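The arm at the Tolloria workshop cost its builders 2,238 dollars, most of it spent on motors. The rest was scrap, zip ties and 25 evenings of work.
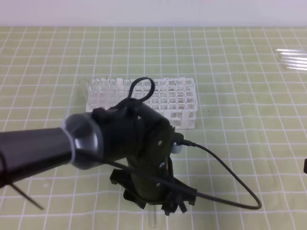

Wiring took longer than anyone planned. The first cable was too short and had to be redone in April, with enough slack for the wrist to turn.

The gridded mat helps with setup — when it lies flat.

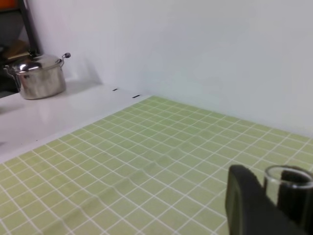
Wrinkles in the mat, with a lidded pot at the back of the table.

Test tubes are the current job. Glass leaves little room for error, so the group runs the gripper slowly.
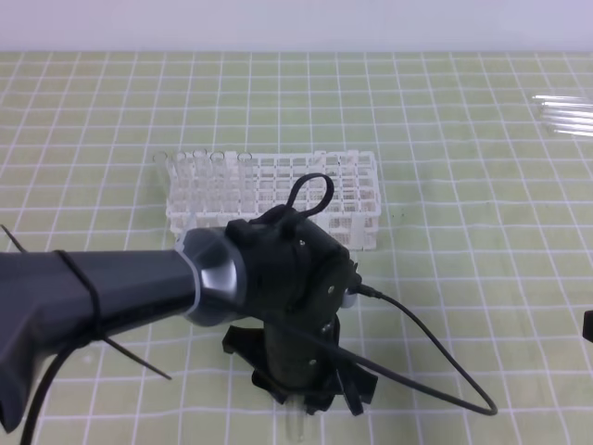 The next part on the list is a softer set of fingers, ordered from Rermont.

Related
Inside the Cimine tool library
Štefanec: a lathe for 300 dollars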